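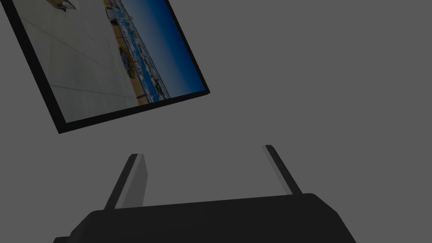
仿真画面：夹爪，以及一幅黑框海港照片

关于我们

Brikthorpe做机械臂的控制与规划软件。我们不造机械臂，不卖机械臂，搬办公室的时候也没用上机械臂。

公司由Santino Echeverría和Prakash Mathew创办。前者写规划器，后者写感知，两人至今对坐标系的朝向各执一词，代码里因此有一个专门的转换模块，注释比正文长。

我们的产品有两个。Zuto负责运动规划，给它目标位姿，它给出一条不撞东西的轨迹；给不出来时会说明卡在哪个关节，语气比我们客气。Skomthorpe是仿真与回归测试工具，每晚跑1,099个场景，早上九点前把失败的那些发到大家邮箱里。去年10月起，腕部视角的渲染也并入了这套测试，墙面、画框、歪着的东西，感知模块都得认。

团队现有9人，多数写C++，少数写Python，还有一位坚持说自己两样都不写，只改配置文件。他改过的配置文件目前有300个。

招聘常年开放。面试不考白板算法，会给您一段跑不通的逆运动学代码和一杯咖啡。咖啡一般，代码是真的，来自我们的主干分支。

技术支持由写代码的人轮流接听，工作日有人在。来信请附日志，完整的那种。只写“它不动了”的邮件我们也会回，回信内容是请您附上日志。

本页更新于2026年2月11日，星期三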